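New pads on the Clivov gripper

The right-hand pad had been creeping out of its seat since October, so I finally gave the gripper a proper going over. It is a Clivov two-finger unit on the small Mundar arm, and it spends most of its life picking up handles of one sort or another. I started after tea, thinking it would take 15 minutes. It took 70.
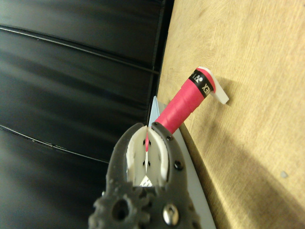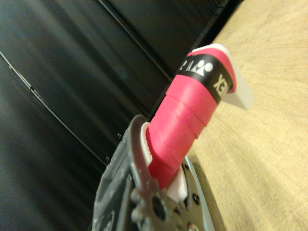

White pads closed on the red racket handle, seen from the wrist camera.

The pads come from Zervas and are sold in pairs. Change both, even if only one looks worn. I once replaced a single pad and the new one sat slightly proud, which pushed everything off to one side when the jaw shut.

Getting the old ones off is the slow part. I use a plastic scraper for the glue and then wipe the seat with alcohol. Leave it to dry before the new pad goes on. The screws get a drop of the weak threadlocker. I used the strong stuff last year and had to drill one out.

After that the closed position needs setting again. In the Stekent software you jog the jaw shut with nothing in it, save that as zero, open it and do the same again. I do this 3 times and keep the middle reading.

For a soft grip wrap I set the closing force to 2 on the slider. Any higher and it starts to mark the tape. The racket is a good thing to check with, as the handle has flats on it and will twist in the jaw if the pads are not square to each other.

I still need to order another pair for the drawer. The cable clip on the wrist wants replacing too, but that can wait until the arm is next off its base.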